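Short bags, long shifts

At Driltitz, a contract packer of mixed snack boxes, the order book runs to 3425 product lines. Most are bags: soft, light, half full of air and seldom the same shape twice. Rigid cartons went over to machines years ago. Bags stayed with people, at 54 packing stations, until the firm began moving part of the work to robot arms in February.

The cells were supplied by Marar and use two-finger grippers with cameras overhead. Each picks a bag from the table and places it in a clear bin. A missed pick is retried twice, then passed to an operator, who moves the bag by hand and enters a fault code. Creased film and glossy print account for most of the codes.

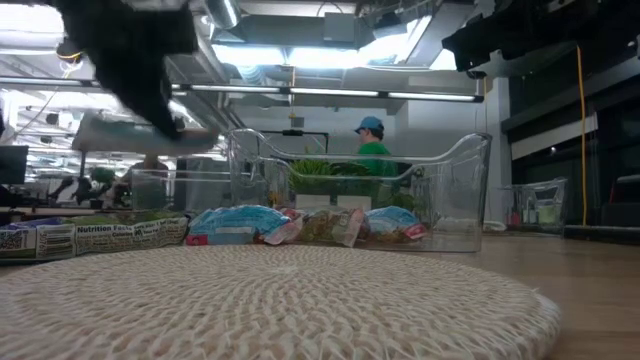

A gripper swings over the table as snack bags wait in front of a clear bin.

Ginevra Gatti, who packed by hand for nine years, now looks after a group of eight cells. Her shift starts at 6 am with a check of finger wear and camera alignment. After that she walks.

"My wrists are better and my feet are worse," she says. "Before, I knew how my day had gone by the boxes. Now I read it off a list of faults, and half of those are about lighting."

Pay was the harder matter. Packers had earned a bonus on boxes filled, a measure that means little for someone tending several arms. Driltitz replaced it with a flat cell allowance – lower than the best packers used to make, higher than the average. Hand packing continues for short runs and gift orders, and staff can ask to rotate between the two.

Training takes place on shift. Operators learn to clear a jam, swap fingers and re-teach a drop point, but changes to grasp settings still go through Marar. Gatti would like that access on the floor. A decision is pending.

Related
Lema warehouse trials night shift without pickers
Kirnanska bakery keeps its hand-wrapping line
Grippers for soft goods: a buyer's guide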